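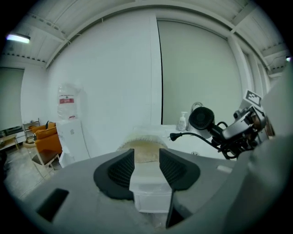
*The Gemero against the back wall, next to the orange chairs.*

# Gemero bottled water dispenser: six months in

I was against buying this. We had a tap, the tap worked, and the brochure Haoran Deng passed round used the word "hydration" more often than I could put up with. I was outvoted, it arrived in November, and I have been keeping notes on it ever since, partly out of spite.

The Gemero is a plain white floor-standing unit that takes a big clear bottle upside down on top. Ours has the two-tap version, one for cold and one for hot. There is a cheaper one that does room-temperature only and I can't see why anyone would want it.

## Setting up

The leaflet says to let it stand for 2 hours before plugging in and then run some water through before drinking any. Fine. It doesn't say how much is "some", so we ran off a few jugs until it stopped tasting of new plastic. The taste came back faintly after the first weekend of standing unused, then went for good.

It needs a level floor. Ours is tiled and pretty flat, and it still had a slight rock until I wound one of the feet out. The feet are stiff and hard to get at once a full bottle is on, so do that first.

## Changing the bottle

Sellers of these things skip over this part. A full bottle is heavy, and you have to lift it to chest height, tip it over and land the neck in the right place. Haoran can do it alone. Sarahí Villalobos and I do it together, with a towel on the floor. The collar on the Gemero is at least wide enough to forgive a bad aim, and the cap with the push-in centre means you don't get a gush down the front. I've used an older Liang machine that soaked my shoes every single time, so credit where it's due.

## The water

Cold is properly cold for the first few glasses. After that it drops off and you wait. I timed it on a warm afternoon: 14 minutes before it was back to what I'd call cold. The makers claim 8. Perhaps in a cooler room.

Hot is fine for instant coffee and soup. It isn't hot enough for a decent pot of tea, whatever the sticker on the box says, and I've gone back to the kettle.

There's no filter in this model. You're drinking whatever the supplier puts in the bottle. We get ours from Pistaris, who turn up when they say they will, and I've no complaint about the taste. I do object to paying for water that I can't tell from the tap stuff when both are chilled. Sarahí says she can tell. I gave her three cups and she got one right.

## Noise and drips

It hums. You stop noticing, then it cuts out and you notice that. With every few glasses drawn there's a loud glug from the bottle, and if you're sitting in one of the armchairs beside it you do look up. I wouldn't put it in a room where people have to make phone calls.

The drip tray is shallow and has no float or marker, so the first sign that it's full is a puddle. It lifts out easily and rinses clean. Wipe under it as well.

## Cost

Spare tray and tap set: 38 euros plus postage, which is steep for two bits of moulded plastic. We haven't needed them yet. The deposit on the bottles is separate, and do keep the slip – Pistaris wanted to see ours.

I looked at the Evia as well, the sort where the bottle hides in a cupboard at the bottom and a pump draws it up. It solves the lifting. It also adds a pump to go wrong, and it costs a good deal more. If you have a bad back I'd pay it anyway.

## Would I buy it again?

If you've no tap nearby, yes, probably. It does the job, it's easy to wipe down, and nothing has broken. If there's a sink across the corridor, get a jug and put it in the fridge. Sarahí disagrees and has asked me to say so.

One last thing on cleaning: the inside wants doing every few months, and the leaflet's instructions for draining it are printed on the back page under the warranty. I only found them in spring.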